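The Saint Who Stayed Up
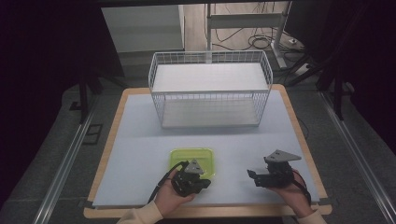
White wire basket and a green tray.

Every January the people of Gravar stay awake all night for Saint Plarov, who once stayed awake for 64 nights to keep the devil from coming over the pass. The devil came on the next one. This part is read aloud in church very quickly.

Oddur Þórarinsdóttir had lived in Gravar for two winters and had slept through the vigil both times, once by accident. The third year Father Nørgaard stopped her outside the bakery.

"You'll be walking with us on Friday," he said.

"I'm not religious."

"It's a hill," said the priest. "Religion comes into it around the top."

The chapel stood 300 steps above the town. You climbed with a candle, you sat on a bench until sunrise, and you ate nothing but a hard flat loaf called dusa, which was baked without salt, sugar or yeast in memory of something. Theories differed as to what. The baker, who sold plenty of it one night a year, held that the saint had been given it by an angel. His wife said that if so, the angel had been making a point.

The rule was that anyone who kept awake until dawn could ask Saint Plarov for one thing. It had to be a thing he could manage. He was a minor saint, with one chapel and no miracles outside the valley, and it was considered rude to embarrass him. People asked for a decent hay crop, or for a son-in-law to find work in another town. A man had once asked for the gift of tongues and come down with a cold that lasted until Easter.

Oddur went because she'd run out of ways to say no and because her heating had broken. She had a candle in a jam jar and a dusa in each coat pocket, where they knocked against her legs like roof tiles. Ahead of her the whole line of lights went up the hill and bent left at the big rock, and she would have found it beautiful if the woman in front hadn't been explaining her gallbladder.

"And will you be asking for something?" the woman said when she had finished with it.

"I hadn't planned to."

"You should. He likes to be asked. The year I didn't ask, the roof came off the barn."

"He took the roof off?"

"Well, he didn't stop it."

The chapel was smaller than it looked from below, and it hadn't looked large. The saint stood in a niche by the altar, carved in dark wood, with his eyes wide open and a finger raised, as though he'd just thought of the word he wanted. Someone had repainted the eyes at some point in the last century and had been generous. Wherever you sat he seemed to have caught you at it.

The first hours were all right. There was singing. Father Nørgaard read the Life of Saint Plarov, including the bit about the wolf, the bit about the second wolf and the rapid bit about the devil. At midnight they put out the big lamps and left only the candles, and after that it was mostly a matter of benches.

At one o'clock the baker went. He went the way a tree does, slowly and then with a noise. The rule was that you didn't wake a sleeper. You put a pebble in his hat, so he'd know in the morning that his request was void, and the pebbles were kept in a bowl near the door for this purpose. Two little girls had charge of them and were having the best night of their year.

By three the gallbladder woman was gone, and a whole row of Plarov Street behind her, leaning on each other like books. (Half of the streets in Gravar are called after the saint. The mail is a trial.) Oddur ate the corner of a dusa. It didn't taste of anything, but chewing it was an occupation.

At four she noticed that the girls had fallen asleep with the bowl between them. She got up, took two pebbles and put one in each mitten. Then she looked around and saw that the only other eyes open in the place belonged to the saint. Father Nørgaard was upright in his chair with his hands folded and his chin on his chest, breathing like a man deep in thought.

She considered this for a while. Then she took another pebble and laid it in his hat.

It was quiet with all of them asleep. Snow ticked against the window. She walked up the aisle, because her feet were cold, and stood in front of the niche.

"Just us, then," she said.

Saint Plarov held up his finger.

"I did wonder about the night after," said Oddur. "When he came over the pass. Were you asleep, or did you just think, well, that's enough?"

The candle nearest the niche leaned over and straightened up again. There was a draft in that corner, she'd felt it herself.

"I'd have stopped at three," she said. "I want you to know that."

She had a list, as it happened. She'd made it on the steps somewhere after the big rock, against her principles, and it had the heating on it, and her sister, who hadn't written since August, and a few things larger than that which would certainly have embarrassed him. She went through it standing there. None of it seemed like something to bring up with a person who hadn't had a night off in so long.

The niche had a curtain. She hadn't seen it before, a strip of red cloth pushed well back on a rod, stiff with dust. It came forward with a squeak. She drew it until it covered the hand, and then the painted eyes, and tucked the end behind his elbow.

"I'll do until morning," she said, and went back to her bench.

The sun came up over the pass at its usual spot. All over the chapel people found pebbles in their hats and said they'd only closed their eyes. Father Nørgaard found his, turned it over and put it in his pocket. He looked at the curtain for some time.

"Has that ever been shut?" the baker asked him.

"I'd have to look it up," said the priest.

They went down together, stiffly, past the big rock. The gallbladder woman wanted to know what she'd asked for, and Oddur said the heating. It was fixed on Monday, by a man from the next valley, who overcharged.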